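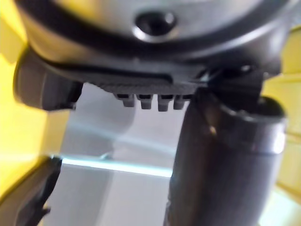
Fine bumps on a black pad, with a glossy dark cylinder to the right.

Call for participants: surface finishes, Ferkberg

Catalogs are full of "easy-clean" and "soft-touch" finishes. We have read plenty of them and remain unconvinced that the words mean much to anyone who has to wipe the stuff down. Gachanja wants 38 adults to look at, handle and clean sample surfaces, glossy and textured, and tell us what they think.

There are 6 sessions at our Ferkberg workroom, starting in August. You need no background in design. If you sell finishes for a living, please sit this one out. We will ask you to describe each surface in your own words – "nice" will not get us far.

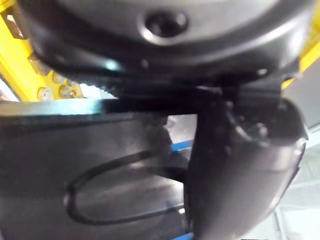 Bright yellow, three round bolt heads, glossy dark gray.

Pay is $200 for the full set, paid after your last session. There is no bonus for liking anything.

To apply, write to Jeptoo Swai at the Gachanja front desk and name one product claim you never believed. Bakari Lema answers questions on access and parking.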